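Review: Trindden kitchen cell, simulated version

I bought one licence in April and have used it for setting up a robot hand before we touch the real cell. My colleague Xinyi Su helped me with the first settings.

Installing took me 25 minutes. The table, drawers, burner and knob load together, and the arm is placed from a short text file. Aligning the hand needed more patience, and I had to repeat it two times.
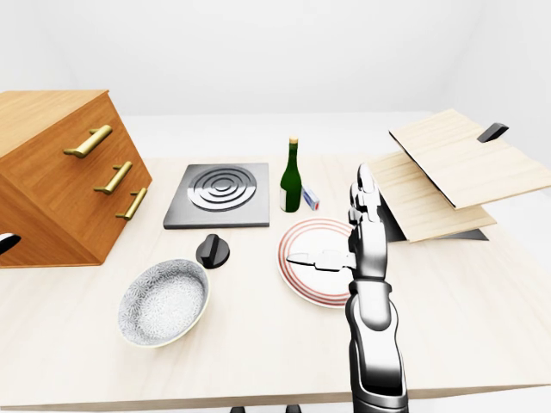
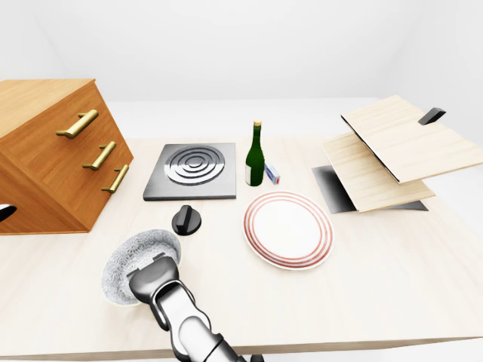
Second picture: the arm with the round white sponge. 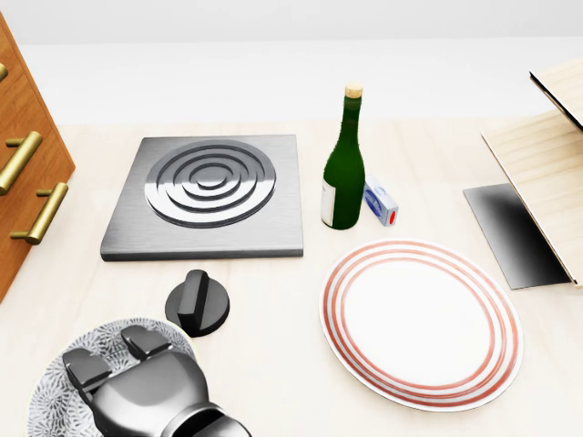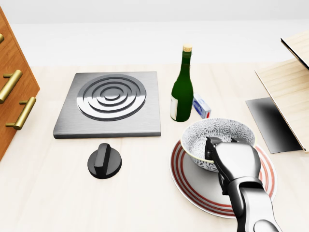
Category: Simulation and Robot Set-up

I like that each camera view can be saved with its own name. The manual is weak on finger limits, and I wrote to support for this. Jiahui Yu answered me with a clear table of values. I give four stars.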